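Hospital and Mortuary Administration, Unit 7: When nobody comes forward
Notes by Ott Rätsep, June 2026

Right, this is the unit people tend to dread and then get quite absorbed in. I've typed up what I said in the session plus the bits I ran out of time for (sorry, we got stuck on the storage question and I let it run, as it was a good argument).

Start with the words. An "unclaimed" body is one where we know who the person was but no relative or friend has agreed to make the arrangements. An "unidentified" body is one where we don't have a name. Please keep these apart in your essays! The paperwork is different, the people you ring are different, and the waiting times are usually different too.

The first job is the search for next of kin. At Gelenau, where I worked before I started teaching, we went through the admission form, then the GP, then old addresses, then whoever had visited the ward. Ward clerks know far more than the form does. If a patient had the same neighbour in every afternoon, somebody on that ward will remember her name, so go down and ask. Write down every call, even the ones that ring out – you may need to show later that you tried.

Then there's property. I can't say this often enough: what came in with the patient gets listed by two members of staff, in plain words, and both sign. Write "yellow metal ring", never "gold ring". You aren't a jeweller, and if the family later says it was gold and it wasn't, your form has caused the row. Small things matter as much as valuable ones here. I've handed over a bus pass and a comb and seen them mean more than the wallet did.
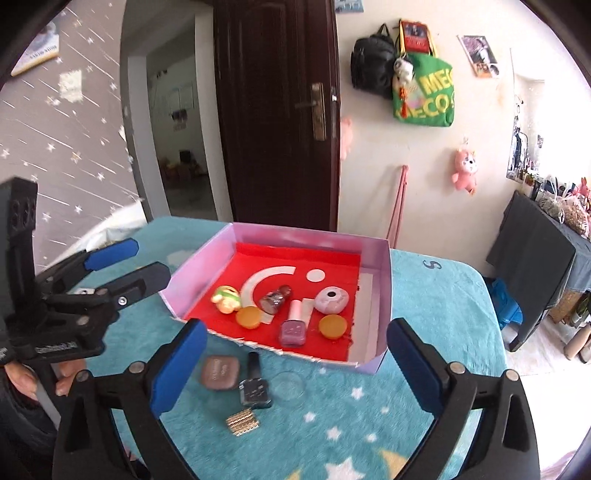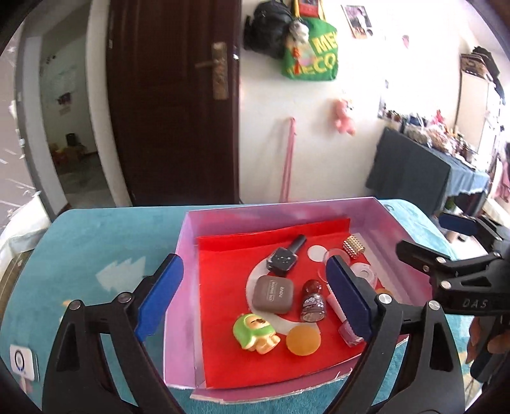 Small items in a shallow box lined with red, on a teal blanket.

On to storage, where we had the argument. Our worked case was Corrigan, a made-to-measure small hospital problem if ever there was one: 25 spaces, 17 of them taken, and 7 of those 17 waiting on a family. It looks comfortable on paper. But go back to the May handout and look at how quickly the free spaces disappear over a bad fortnight. Some of you wanted to pay an outside firm straight away (Biltow in the case, charging by the night) and some wanted to push harder on the search first. I lean towards the search, but I'd want the outside contract signed and in a drawer before winter. Ringing round for prices when you're already full is a miserable way to spend a morning.

Who pays for the funeral if no one can be found? It depends on where you are, so look up your own rules and don't trust mine. Usually it falls to the local authority or the hospital, and they may be able to claim some of it back from whatever the person left. A relative who can't afford a funeral hasn't necessarily refused one, and I'd like you to be kind about this on the phone. Ask what they'd want. Quite a few would still like to be told the date and come along.

For next time, read the Uvico chapter on public notices (skip the appendix, it's dreadful) and draft a short notice for a local paper. Name, age, last known area, a phone number that someone really does answer. Leave out the cause of death. Bring two copies, one to mark and one to swap.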